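**Grirndale Guest House, housekeeping notices** -- 30 October 2023

1/ The winter bedding change begins today in all single-bed rooms. Staff are asked to finish the small bedrooms first.

2/ Dark navy blankets with the white grid go on the large beds. Let the front edge drape over the side, and set two pillows at the head.

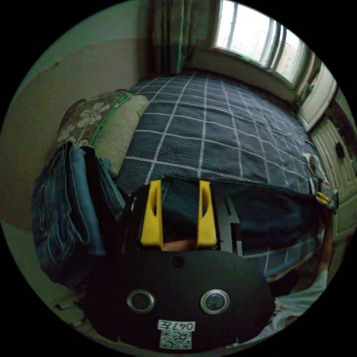
3/ Check the corner tags before leaving the room. Missing tags should be reported to Tekle Alemneh -- extension 164.

4/ Summer covers will be collected until December.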